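Cinomus open day: two halls, one very loud cooler

I got to the Cinomus open day in Nevdale just after 10 in the morning, and the line for the graphics card hall was already out the door. Worth it! They had 26 test benches running, all with the side panels off, so you could lean in and hear how each fan setup behaves under load (the triple-fan prototype screams – I loved it).

The engineers were happy to talk about anything except prices. I asked three times. The short card for small cases should be out in January, and it stays under 111 watts.

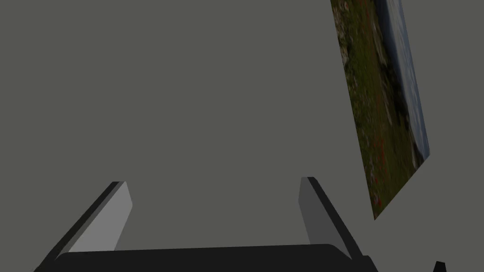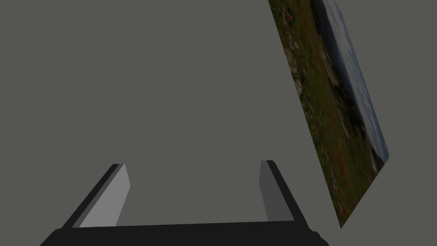
Upstairs: the Josemham room

Josemham makes the coolers, and they let us take one apart ourselves. Five screws and the whole shroud lifts off – so much easier than on my old Saraç card, where I stripped two of them. I'm already saving up for the short one.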